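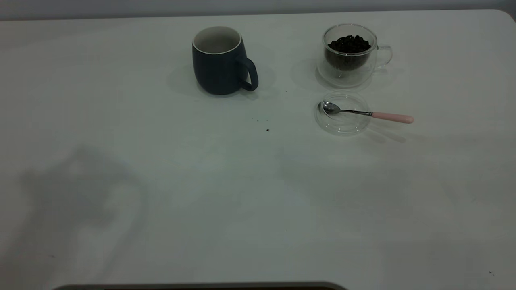 Diary of the Refreshments Supervisor, Viltcombe office, October

Morning, 10 o'clock

The second month of the Isari arm's service at the coffee station has begun. Staff were informed in writing that no post will be lost as a consequence. Jayanthi Poduval has accordingly been moved from serving to the training of the arm, and I recorded her agreement today. She remarked that she misses speaking with people — the queue was where she learned who was unwell and who had moved house. I have undertaken to raise this with Hviid, our contractor.

The new duties call for patience. A mug, a glass cup of beans and a teaspoon are set out on the white table, and she corrects the arm's reach until she is satisfied. Her wage remains at the former rate, with 300 added for the quarter. I consider the sum modest.

Cables still lie on the floor beneath the table. I have asked that they be secured before the Lellness visitors are received.
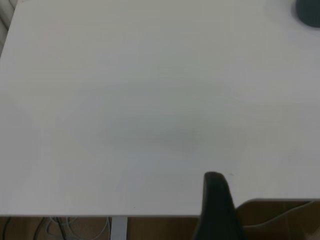 Afternoon

Met with five members of the kitchen staff. Two asked whether they might also be trained, and their names have been put forward. One declined to give a view. The meeting closed after 10 minutes, and I returned to the stock orders.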